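4. Pick-up trials in the shared workshop

4.1 Set-up

The Gondero arm was put together over the winter in the back room of the Zamthorpe workshop, a members' space where bench time is booked by the half day. We kept the table that was already in the room. It is a low cabinet with drawers under a flat dark grey top, and its height suits the reach of the arm when the shoulder is parked to the right. We did not paint or cover the top. A matt cloth would have made the vision work easier, but we wanted results that other home builders could compare with their own.

The objects were picked for being cheap and easy to find: a slim silver drinks can, a dark blue drinks can of the ordinary size, and a two-layer kitchen sponge. The cans differ in width and shine, and the sponge gives way when squeezed. Figure 1 gives two views of the layout with the gripper open beside the objects. The lamps in the room are warm in colour and were left as the other members use them, and the white balance of the head camera was fixed at the start of each session. 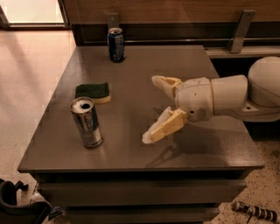
Why use a two-fingered gripper when a suction cup would be cheaper to build? A suction cup needs a pump and a smooth face to seal against, and a sponge does not offer one. Two fingers will take both kinds of object with a single motor, and a broken finger can be printed again overnight.

The finger bodies went through 9 versions before March. Early ones were too stiff at the base and pushed a can over before the second finger had met it. The version used in the trials has a softer pad at the tip and a longer inner section. We also moved the motor back into the housing, which brought the weight closer to the wrist and cut down the sag at full reach. The Panganiban controller board was not changed during this work, apart from one new connector after the old one worked loose.

4.2 Procedure

Each trial began with the arm held over the right half of the table and the fingers apart. The planner was given a target by name and had 80 seconds to reach it, close, lift and set it down again. A trial was scored as a success only if the target was set down upright, or flat in the case of the sponge, and no other object had been knocked over. We ran 100 trials for each target. The order of targets was drawn at random, and the objects were put back by hand between trials, close to their earlier places but not on marks.

Closing force was limited in software to a single value for all three targets. We had planned to set it separately for each one, but this would have meant telling the planner something about the object that it ought to work out from the camera image. The slim can was the hardest case under this rule. Its surface picks up light from the room, and the depth estimate along its edge moved from one reading to the next while the arm was still.

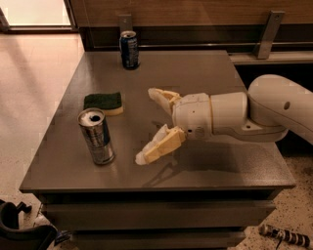

Panganiban, commenting on the draft, held that a single force limit hides the most useful result, and that a builder with one spare weekend would rather know the lowest force at which each object stays in the grip. We accept the point. A sweep of closing force needs a load cell in the finger base, and the present housing has no room for one. The drawings for a wider housing were finished on 12th September and will be used in the next round at Tostusport.

4.3 Wear and upkeep

The finger joints were cleaned and checked after every 2000 closing cycles, counting those made in testing as well as in the trials. Play at the lower joint was measured with a dial gauge held against the fingertip. When it passed the limit set in Section 3, the pin was replaced and the camera-to-gripper calibration was run again before any further trial was scored. The tip pads were treated as spare parts and changed at the same time as the pins, whether or not they showed wear.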